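Wednesday visit, Betonby: the Redari panel works and the Bhardwaj building

The coach left from the station side at 7:30 and we were in Betonby before the works opened its gate. Anyone planning the same trip should know that the cafe opposite the gate does not open until nine. The works canteen does, and visitors are allowed in if they sign the book first.

The visit had two halves. In the morning we walked through the Redari works, where perforated metal wall panels are punched, folded and finished. After lunch we crossed the canal to the Bhardwaj building, a research block that was fitted out with panels from the same works, to look at them on the wall. Most of us deal with rooms after they are finished, and the idea was to see both ends in one day.

## The works

Redari occupies two long sheds joined by a covered yard. The first shed takes in coil and flat sheet at one end and sends out punched blanks at the other. The second does folding, finishing and packing. The yard between them is used for racks of offcuts and for the smokers.

We were given ear defenders at the door, and they are needed. The older punching press can be heard from the road. The newer one is quieter but still not something you would talk over. Both run from the same tooling store, a narrow room with drawers from floor to head height, where the punches are kept by diameter and then by how many times they have been reground. A punch that has been reground too often leaves a burr on the back of the sheet. The burr can be taken off, but it costs a second pass through the rollers, and the works would sooner change the punch.

The pattern most often ordered is a small round hole on a close, even grid. We were shown the same grid at three different hole sizes, side by side on a bench. From arm's length they look quite different. From the far side of the shed I could not tell the two smaller ones apart, and neither could the people standing with me. The works keeps these samples on the bench for that reason. Architects come in with a hole size already chosen from a drawing, and a fair number of them change it after walking backward across the shed.

Punching a sheet full of holes stretches it, and it comes off the press bowed. A set of leveling rollers takes the bow out. This was the part of the morning I had not expected to find interesting, and we stayed there longer than anywhere else. A sheet goes in with a visible curve and comes out flat enough to lay on a steel table, and then somebody checks the corners with a feeler gauge. Corners are the trouble. The unpunched border around the edge has not stretched and the middle has, so the two pull against each other. A wide border makes it worse. If you are drawing panels, keep the border narrow and keep it the same on both long sides.

## Folding and finishing

The second shed is calmer. Long edges are folded back to make a return, and the return is what clips to the rail behind. The fold has to land between two rows of holes. If it lands on a row, the holes open into ovals along the corner and the panel is scrapped. We were shown a pallet of panels where this had happened, all from one job, all the result of a width being changed by a few millimeters late in the day. They were being cut up for the sample boxes.

Finishing is done in a booth at the end. Powder is hung, baked and left to cool on the line. One thing that was explained well: a thick coat will close up small holes, or half close them, and the panel then looks patchy under a raking light. The works measures the coat on the solid border and then looks through the punched area against a lamp. It is a person doing the looking. The lamp is an ordinary workshop lamp on a bracket, and the person had been doing it since the shed opened at six.

Panels are packed on edge, with card between them and a strap at each end. Each one carries a sticker on the back of the return with the job, the room and the position on the wall. A position number matters more than it sounds. Long narrow panels that are supposed to be identical do vary a little, and they are punched and folded in the order they will stand so that any drift in width is shared along the wall. Fitters who take them off the pallet in whatever order is convenient end up with a seam that widens toward one end.

The longest order on the board while we were there was for 1,544 panels, a concourse job, spread over several deliveries. The smallest was four.

## Lunch

Soup, bread, cheese, and a tray of something with leeks. Tea and coffee are free and the rest is paid for by card. The works sells its own scrap as trivets and letter racks from a shelf by the till. Several people bought trivets. They are better made than they need to be, with the edges turned under.

## Across the canal

It is a short walk to the Bhardwaj building by the footbridge. The path is gravel and was muddy on the far side. People with wheeled bags went around by the road, and it added enough time that we started without them.

The block has an exposed concrete frame. The ground floor is a lobby and a lecture room, and the upper floors are work rooms of different sizes opening off a central corridor. The same few materials are used all the way up: concrete overhead, painted wall, perforated panel. The brief for the fit-out, as it was explained to us in the lobby, was to leave the concrete alone wherever possible and to put everything that needed hiding behind panels.

The lobby itself did not do much for me. It is tall, and the panels there start well above head height, so you cannot get near them. The lecture room is better. It has panels on both side walls behind the seats, and a voice from the front carries to the back row without any booming. We tried this, one person reading the fire notice from the lectern while the rest sat at the back.

Then we went up to the work rooms, where you can stand next to the wall. 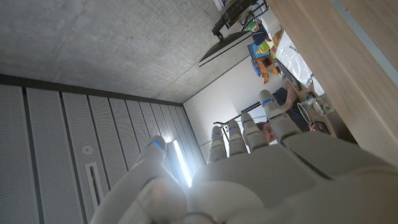 Rivik Visits, No. 76, p. 5

The panels in this room run vertically, in long parallel strips, with a thin dark seam between one and the next. The hole pattern is fine, a close dot. After a morning spent looking at blanks on a bench it was useful to see it at full height. At a distance the dots merge and what you notice is the seams, and the seams are what make the wall look tall. I would not have guessed that from the works.

Two things are let into the panels. One is a small round fitting, and the other is a narrow slot vent with a white frame. I spent some time on these. Cutting an opening in a perforated sheet is easy. Cutting it so that it does not slice through holes and leave a ragged edge takes planning, and the usual answer is a frame that laps over the cut. Whether the frame should match the panel or stand out was argued over in our group all the way back to the coach. I was with those who don't mind the white.

The ceiling is gray concrete, left with its formwork marks. There are slightly darker patches in it, and opinions were split on those too. A ceiling like this has to be accepted as it comes out of the forms, and some clients find that hard. What I would point to is the line where it meets the wall. It is straight. Concrete ceilings often wander, and a long straight panel edge set against a wandering ceiling shows every bit of it. Here the junction reads clean.

The light is less successful. The strip is very bright and flattens whatever is near it. Perforated metal needs light from the side to show the pattern, but it does not need that much, and I found myself moving so as not to face it. Somebody suggested a dimmer. Somebody else said the people who work there probably want all the light they can get.

Beyond the panels the wall goes over to plain white, with a flat monitor mounted high on an arm. The bracket is black and the cables are on show. With a panel wall next to it, and plenty of space to run cables behind one -- we had been told that morning how deep the rail stands off -- I would have asked for them to be tucked away. It is a small complaint, and it is the kind of thing that gets added after the fitters have gone home.

## Notes for anyone going

- The works takes groups on Wednesdays only, mornings only, and wants closed shoes. Two of our party had to borrow boots.
- Ask to see the tooling store. It is not on the standard route.
- Bring a tape. There is no objection to measuring samples on the bench, and we wished we had checked the hole spacing before seeing the finished wall.
- The footbridge has steps on the town side. The road route is level.
- Sample boxes can be ordered at the gate office and are posted on. Mine came with a strip of the panels with the oval holes in the corner, clearly marked as scrap.

Rivik's next trip is in January, to a terrazzo yard. Names to the office by the end of the month, please, and say if you want the early coach or the later one.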